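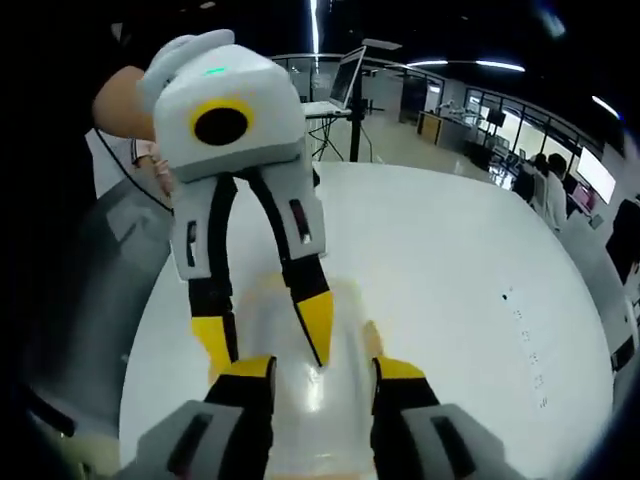
1/ A fault in our hand-held grippers, and what it cost us

I work with hand-held grippers. A person holds the tool, does the task by hand, and the recording later teaches a robot arm. This is a thread about a fault we did not see for too long. I write it mostly for people who build the same kind of setup.

2/ The project has the name Litura. The task was simple on paper: two grippers, one translucent plastic piece on a round white table. One gripper holds the piece, the second one comes from above and takes it. Then the same again, many times.

3/ We recorded 1003 episodes of this. The check script said that all were good. Camera picture present, finger opening present, position present, both tools. We were quite happy and started the training on a Sunday.

4/ The trained policy was then put on the two arms. Left arm held the piece well. Right arm came down, and closed its fingers too early, above the piece. Then it continued down with closed fingers and pushed on it.

5/ First we blamed the arms. We did the calibration again, changed the finger pads, lowered the speed. No difference. I lost two days there, and I would like to have them back.

6/ Then the second problem came, and this one was a safety matter. In one test the right arm pushed so hard that the left fingers bent outward and the piece jumped from the table. It did not hit a person. But a colleague was standing closer than our own rule permits, and the force limit did not stop the arm.

7/ Why not? The limit was set in the config file for the old fingers. When we changed to the new ones, the file was copied under a new name and the limit went back to the default value. The default is much too high for work on a table. It was my change, so I write it here.

8/ We stopped all arm tests that afternoon. Recording by hand could go on, there is no motor in these tools that can push a person.

9/ Now the real fault. The two grippers each have their own clock. At the start of a session they are synchronized, and after this they run free. One of them was drifting. After a long session the finger opening of the right tool was 439 milliseconds ahead of the left one.

10/ 439 ms sounds small. But a handover takes little time, and the moment of closing is the most important part of it. In the data, the right fingers closed when the tool was still on its way down. The policy learned exactly what we gave to it.

11/ The check script looked at each tool alone. Each stream was complete and smooth, so each one passed. It never compared left with right. You could see the fault by eye if you played both videos side by side, and we only did this with the first episodes of a session, where the drift was still almost zero.

12/ There is a green light on the tool. We all read it as "everything is fine". I looked in the firmware notes: on our units it means that the tool has power and is recording. It says nothing about the clock. We had this wrong from the beginning.

13/ What we could save: the start of each session was usable, because the drift was below our tolerance there. After the new check we kept 600 episodes. The others are moved to a separate folder with a readme, so that no person takes them for training by mistake.

14/ Could we correct the time afterwards? We tried. If the drift is linear you can stretch one stream and it fits. Ours was not linear -- it became faster when the tool got warm. For some sessions the correction looked good and for others it made a new error. I did not trust it.

15/ Changes on the recording side:

Clocks are synchronized again every 19 episodes, not once per session.
Every session starts and ends with a tap, both tools touch fingers. The tap must be at the same time in both streams or the session is rejected.
A person watches one late episode from each session, both views together.

16/ Changes on the arm side:

The force limit is no longer in the finger file. It has its own file, and the arm does not start if this file is missing.
After any change of fingers we push the arm against a scale before the first run, and write down the value.
The standing line is now marked with tape on the floor. Before it was only in a document.

17/ Somebody will ask about the cable. Yes, we also checked it. A loose cable can give dropped frames, but dropped frames are visible in the log, and we had none. The drift was in the tool itself. We swapped the two tools and the error moved with the tool.

18/ The new policy is training now, with the 600 old episodes and the first new ones. In simulation the right fingers close at the correct height. We did not try it on the arms yet. The scale test comes first -- and the scale is still in the post.

19/ If you have two or more recording tools with separate clocks, please compare them at the end of a long session. I can share our tap check script, it is short and not beautiful. Write me a message and say which format your data has.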